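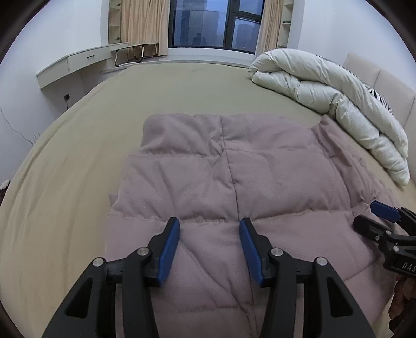
4.2 Foreign investment and local jobs: what the Turnunley figures show

Figure 3. A quilted garment laid flat.

The case for courting foreign manufacturers usually rests on jobs. A regional government offers cheap land, a tax holiday and a road to the gate, and in return it expects work for local people and orders for local suppliers. We looked at how far this held in the Turnunley industrial zone, where the largest tenant, Girken, makes padded and quilted clothing for export.

The zone authority reported 389 new positions in the first year of the agreement. That number has been repeated in press releases, in the budget speech and in at least one earlier study, and we have not been able to reproduce it. The payroll summaries we were given do not separate new hires from workers moved over from the older Girken plant at Son, and seasonal staff taken on in August appear to be counted the same way as permanent ones. A person hired for one busy month and a person hired for good are both a "position" in the authority's tables. We asked for the monthly figures and received an annual total.

Supplier links are harder still to judge. The agreement promised that Girken would favour local firms for thread, packaging and transport. Packaging and transport were bought locally, but both would have been bought locally under almost any arrangement, as few exporters ship empty cartons across a border if they can help it. Fabric and filling, where most of the value lies, came in from the parent company's usual sources. Only 2 local textile firms told us they had been asked to quote, and neither could say what became of the quote.

Supporters of the zone point to training. Under the Privevlow program, the company and the regional labour office share the cost of a sewing and machine maintenance course. The course exists and those who finished it spoke well of it. Whether it adds much to the local stock of skills is another matter. It runs for 5 weeks, it is built on the company's own line, and the certificate is not recognized by other employers in the region - a point the program's brochure leaves out.

None of this shows that the agreement was a bad one. Wages at the plant were paid on time, and shopkeepers near the gate reported better trade. Our complaint is with the evidence. The benefits were estimated before the deal was signed, by the office that wanted it signed, and the later reports mostly repeat those estimates with the tense changed. The costs, including land sold below market value and tax not collected, do not appear beside them in any document we could find.

We therefore treat the official job figure as an upper limit and leave it out of the regressions in Section 5. Readers who prefer to take it at face value will find the results with the figure included in the appendix. The coefficient on foreign investment is larger there, as one would expect, and the standard error is large enough that we would not lean on it.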